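Search this site Search

3.2 Collection of garment demonstrations

Demonstrations were gathered on a bed with hand-held grippers, one in each hand, with knitwear laid over patterned bedding. 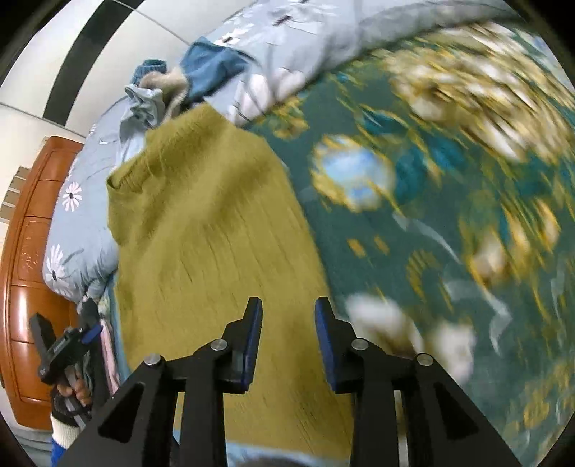 Figure 3. Two views from the Vasolska garment set.

Each episode was stored with jaw opening and tool pose. The set holds 3853 episodes – 400 were kept back for testing.

We use cookies to improve your visit. Accept Manage
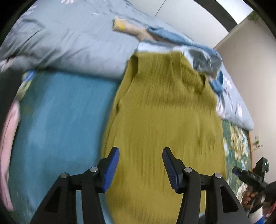
Episodes with lost tracking were dropped before training. The policy was then trained for 72 hours on the remaining data.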